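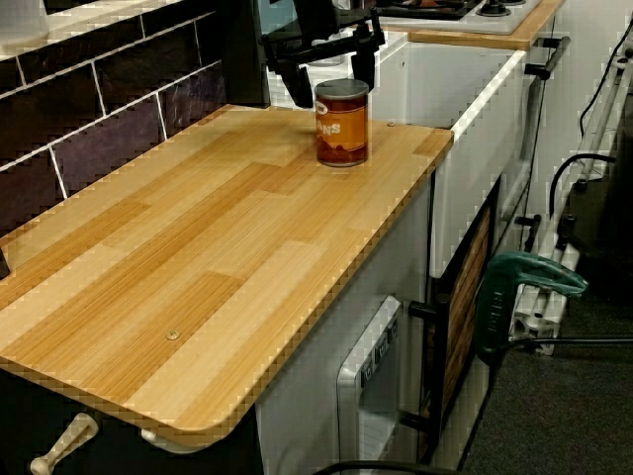

Entretien courant et remise en état du plan de travail d'une cuisine de jeu

Fiche pratique n° 283
Mise à jour : mardi 27 mai 2025
Diffusion : ludothèques et espaces d'accueil du réseau Tedura

Objet de la fiche

La présente fiche décrit les opérations de nettoyage, de contrôle et de remise en état applicables au plan de travail des cuisines de jeu. Elle concerne en premier lieu le modèle Grandell, en service dans la plupart des sites du réseau, et peut être appliquée aux meubles comparables : plateau d'aspect bois à angles arrondis, caisson blanc, bloc évier distinct. Elle remplace la version d'octobre, dont les exemplaires imprimés doivent être retirés des classeurs.

Le plateau est la partie du meuble la plus sollicitée. Les enfants y posent, y traînent et y renversent tout ce qui compose la dînette, et les adultes y déposent volontiers leurs propres affaires. Un entretien régulier évite dans la majorité des cas le remplacement de la pièce, facturé 2 718 couronnes par le fournisseur, port non compris.

Matériel nécessaire

Deux chiffons en microfibre, l'un pour le lavage, l'autre pour l'essuyage
Une bassine d'eau tiède
Savon neutre sans parfum
Un tournevis à main adapté à l'empreinte des vis
Une brosse souple à poils courts
Papier abrasif à grain fin (plateaux en bois seulement)
Huile de finition Keskinen, flacon de 135 ml (plateaux en bois seulement)
Ruban de masquage

L'emploi d'éponges abrasives, d'eau de Javel et de nettoyants pour vitres est exclu, quelle que soit la nature du plateau.

Étape 1 - Débarrasser le meuble

Retirer du plateau l'ensemble des accessoires : boîtes de conserve, gobelets, vaisselle, aliments factices. Les boîtes en métal sont contrôlées à part. Toute boîte dont le rebord est déformé ou présente une arête vive est écartée et signalée sur la feuille de suivi. Les étiquettes en papier ne doivent pas être mouillées ; on les essuie à sec.

Vider également le bas du caisson et les bacs suspendus. Un meuble que l'on croit vide contient presque toujours quelque chose au fond, et l'on gagne du temps à le vérifier avant de le déplacer.

Étape 2 - Identifier la nature du plateau

Deux fabrications coexistent dans le réseau : un panneau à décor imprimé et un plateau en lames de bois collées. À distance, elles se confondent aisément. Pour les distinguer, examiner le chant, puis la face inférieure. Sur un panneau à décor, le motif s'interrompt au chant, lequel est recouvert d'une bande rapportée. Sur un plateau en bois, les lames et leur fil se poursuivent dans l'épaisseur.

En cas de doute, traiter le plateau comme un panneau à décor. Un ponçage effectué par erreur sur un décor imprimé est irréparable.
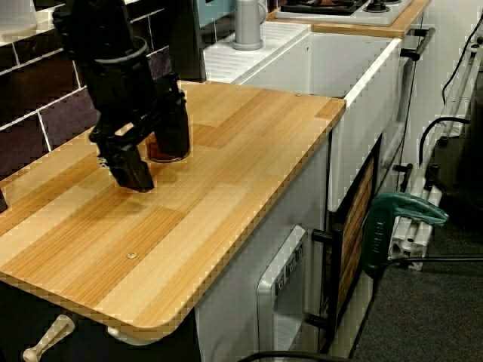 Plan de travail à lames claires et évier blanc avec égouttoir rainuré.

Étape 3 - Laver

Diluer une petite quantité de savon neutre dans l'eau tiède. Plonger le chiffon, l'essorer fortement, puis laver le plateau dans le sens des lames, en partant du fond vers le bord avant. Le chiffon doit être humide et ne laisser aucune flaque. Rincer à l'eau claire avec le même chiffon, essoré de nouveau, et essuyer sans attendre.

L'égouttoir et la cuve se lavent ensuite. Passer la brosse souple dans les rainures de l'égouttoir, où s'accumulent la pâte à modeler et les miettes, puis essuyer le rebord de la cuve. Le joint entre le plateau et le bloc évier demande une attention particulière - l'humidité qui y stagne finit par gonfler le chant. Y glisser un coin de chiffon sec en fin de nettoyage.

Pour une crédence à carreaux, un simple passage au chiffon humide suffit. Les joints clairs se salissent plus vite que les carreaux foncés ; on les reprend à la brosse, sans produit supplémentaire.

Étape 4 - Contrôler les vis

Les têtes de vis visibles à la surface du plateau font partie de l'assemblage et ne doivent être ni retirées ni recouvertes d'un adhésif. Passer la paume à plat sur chacune d'elles. Une tête correctement serrée affleure et n'accroche pas le tissu du chiffon.

Si une tête dépasse, la resserrer au tournevis à main jusqu'à ce qu'elle affleure, sans forcer. La visseuse électrique est proscrite : elle écrase les fibres et fait tourner la vis dans le vide. Lorsqu'une vis ne mord plus, mettre le meuble hors service et adresser une demande à l'atelier de Hernside, en précisant la position de la vis sur le plateau.

Vérifier dans le même temps les poignées des portes et la fixation du robinet.

Étape 5 - Traiter les taches

Une tache brunâtre peut provenir d'une usure de la finition, d'une infiltration ou d'un liquide coloré resté trop longtemps en place. Il convient d'en rechercher l'origine avant toute intervention. Laisser sécher le plateau pendant une nuit, meuble écarté du mur, puis l'examiner à la lumière du jour. Une auréole qui s'éclaircit au séchage relève de l'humidité. Une tache inchangée relève plus probablement de la finition. 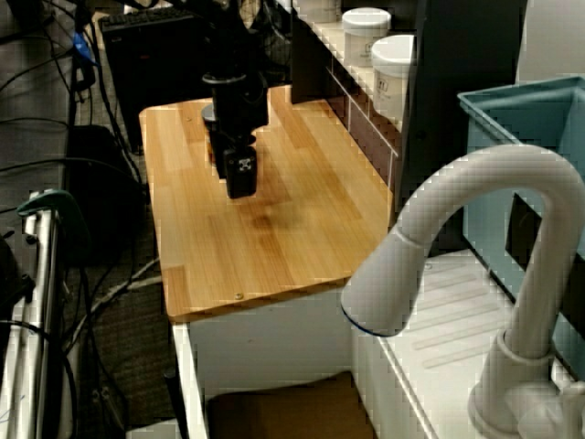 Tache brunâtre à la surface du plateau.

Sur un panneau à décor, se limiter à un lavage répété au savon neutre. Si la marque subsiste, la consigner sur la feuille de suivi et laisser le meuble en service, sous réserve que la surface soit lisse et le chant intact.

Sur un plateau en bois, procéder comme suit.

1. Délimiter la zone au ruban de masquage, en débordant largement de la tache et en suivant les lignes de jonction entre les lames.
2. Poncer à la main, dans le sens du fil, sans appuyer. Contourner les têtes de vis.
3. Dépoussiérer au chiffon sec, puis au chiffon à peine humide. Laisser sécher.
4. Retirer le ruban et appliquer l'huile Keskinen en couche mince, au chiffon.
5. Essuyer l'excédent après 11 minutes.
6. Laisser le meuble hors d'accès jusqu'au lendemain.

Une seconde couche n'est utile que si la zone traitée demeure plus mate que le reste du plateau. Les chiffons imprégnés d'huile sont étalés à plat pour séchage, à l'extérieur, et ne sont jamais jetés en boule dans une corbeille.

Étape 6 - Remettre en service

Replacer le meuble sur un sol plan et vérifier qu'il ne bascule pas lorsque l'on s'appuie sur le bord avant. Les éléments d'un même ensemble doivent être rapprochés de manière à ne laisser aucun intervalle où un enfant pourrait se coincer les doigts. Tout carton de protection glissé sous les caissons pendant les travaux est retiré à ce stade.

Les accessoires reviennent en dernier. Les objets lourds, en particulier les boîtes de conserve, sont posés debout et en retrait du bord. Les ustensiles légers peuvent regagner les bacs.

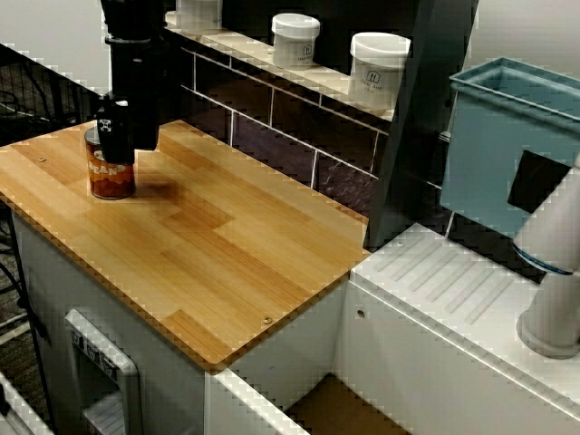
Pirjo Leinonen fait observer que les conserves pleines marquent le plateau bien davantage que la dînette en plastique, et que son site les range désormais dans le caisson, posées sur un feutre, à la fermeture. Elle demande en outre que le feutre soit ajouté à la liste du matériel.

Cette demande est retenue pour la prochaine version de la fiche. Dans l'intervalle, les sites qui le souhaitent peuvent utiliser des patins en feutre autocollants, collés sous l'accessoire et en aucun cas sur le plateau.

Périodicité

Lavage du plateau et de l'évier : à la fin de chaque journée d'ouverture
Brossage des rainures et des joints : une fois par semaine
Contrôle des vis et des poignées : une fois par mois
Huilage des plateaux en bois : deux fois par an, et après tout ponçage

Chaque intervention autre que le lavage quotidien est inscrite sur la feuille de suivi du meuble, avec la date et les initiales de l'agent. Les feuilles complètes sont transmises à l'atelier de Hernside, qui fournit sur demande les vis de rechange et l'huile de finition.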